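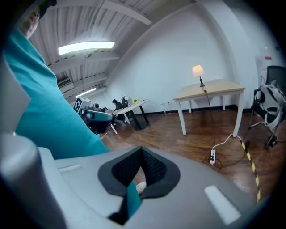 The back room with the lights on. Lamp's on the table at the right.

1/ We've been sorting out the back room for the studio this month and a few people asked how it's going, so I'll put it all in one thread.

2/ The room is plain. White walls, black skirting, wood-look floor, beams and corrugated panels overhead. Two strip lights were there when we got the keys and they're staying, because there's no money to move them.

3/ The strip lights are good for seeing what you're doing and bad for anything else. By 4pm in November everyone looks ill. That's why the lamp.

4/ The lamp came from Pao-chu Leung, who was clearing her mum's flat. Pale cream fabric shade, thin dark base. It gives a soft light and it doesn't take up much of the table. She didn't want anything for it. I gave her a jar of pickled plums.

5/ It lives at the back edge of the table. I tried it at the front and kept hitting the shade with my elbow. I tried it on the floor and it looked like we were moving out.

6/ The table is a Grasberg, second-hand. Light wood top, four white legs. The seller had listed it as "nearly new". One leg was shorter than the others. Chak-lun Au fixed that with a felt pad and a bit of swearing.

7/ For anyone who wants to know what to look for when buying a used table: put both hands on opposite corners and push. Do it before you pay. I didn't.

8/ Top got a wipe with soapy water, then a dry cloth, then two thin coats of oil with a night in between. Don't put it on thick. It stays tacky and every bit of fluff in the building ends up in it.

9/ The floor took longest. It had years of polish on it from the last people. Tin-yau Hsieh and I did it with a flat mop and a bucket of warm water, a strip at a time, changing the water whenever it went grey. It's still shiny. I thought it would come up matt and it didn't.

10/ You get the ceiling lights reflected in it now. Signe likes that. I could live without it, but I'm not stripping a floor twice.

11/ There's a grey ventilation unit up near the top of the wall. Someone asked if we'd box it in. No. You need to get at it, and a box would only collect dust on top.

12/ Walls: one coat of white over the old white. We bought too much paint. If anyone nearby needs some, message me. It's the Priltura one in the big tub, lid's a bit bent but it seals.

13/ What we spent, all in: 627. That's the table, paint, rollers, oil, felt pads, mop heads and van hire. We'd put aside 1,000, so the rest is going on chairs.

14/ Chairs are the current argument. I want six that stack. Signe Holst wants ones that are nice to sit on. We went to look at some at Liao and the nice ones don't stack and the stacking ones pinch the back of your legs.

15/ If you've got stacking chairs you can sit in for an evening, tell me the make. I'm not after benches. We had benches at the old place and people stopped coming.

16/ Curtains: no. Yu-ting Yau has offered to sew some and I've said maybe in spring. Plain walls are easier to keep clean and we haven't decided what's going up on them.

17/ Someone suggested a rug. The mop goes straight across the boards at the moment and I'd like to keep it that way until we've had a few wet evenings with people's shoes.

18/ Bulb question from the replies: it's a warm white one, the ordinary sort from the supermarket. I had a cooler one in first and you couldn't tell the lamp was on with the strips going.

19/ The Lotus lot have asked to use the room for their mending evening. Yes, fine, as long as someone picks up the pins. Bring your own scissors, ours are for paper.

20/ Still to do: chairs, a hook for coats, a second socket near the table so the lamp lead doesn't have to stretch. Electrician is coming to look at the socket. I'll add to this when I've got a price.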